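Frequently Asked Questions

Jalberg Home Color Consultations
Questions about paint, floors, dark rooms and everything in between

Hello and welcome! I'm Freya Gosling, and I've been helping people choose colors for their homes long enough to know that most of you arrive here with a stack of swatches and a bit of a headache. I've gathered the questions that come up most often in my inbox, and I've tried to answer them the way I would if we were sitting at your kitchen table.

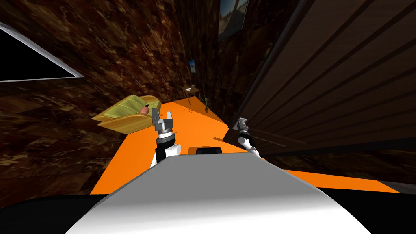
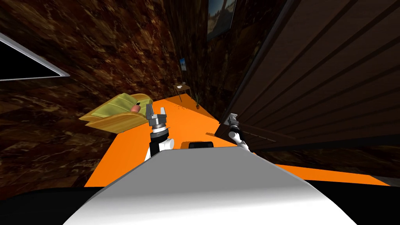

Do I need to have my furniture picked out before I call you?

Not at all, though it helps if you know which pieces are staying. A sofa you love and plan to keep for years should have a vote in the wall color, and so should a rug or your grandmother's china cabinet. If everything is up in the air, we'll start with the floor, as it's usually the most expensive thing to change.

How long does a consultation take?

Plan on a morning for a whole house, or an hour or so for a single room. I like to come early and see how the light moves, and I do tend to chat, so please don't book the dentist right after me!

My hallway is very dark. Should I paint it white?

Maybe, but I'd ask you to try a few other things first. White paint needs light to bounce around, and in a hall with no window it can turn a rather sad gray. I have had lovely results with warm mid-tones – clay, honey, a soft olive – and a better bulb in the ceiling fixture.

Can I mix strong colors in one house?

Oh, please do. My own front room went through 6 colors before I settled down, and I regret only one of them (a mint green, and we won't speak of it). Try to let one color carry over from room to room, even if it's only on the trim or a lampshade.

Which paints do you use?

I mostly work with Grenix for walls and Kakura for woodwork, but I'm happy to match whatever your painter prefers. If you need a painter, I often send people to Ekrem Aydoğan at Polat, who is very patient about second thoughts and leaves a beautifully clean edge.

How many samples should I buy?

Three is plenty for most rooms. Paint them on big pieces of card and move them around for a few days, looking in the morning and again after supper with the lamps on.

What does it cost?

A single room is $25 per sample board plus the visit fee, which I'll quote when you write and tell me where you live. There's no travel charge for homes up to 17 miles from the studio.

What if I need to cancel?

Life happens, and I understand. Just let me know as soon as you can and we'll find another day. November fills up quickly with people getting ready for holiday guests, so write early if you have your heart set on it.

Prices last updated 1/1/19.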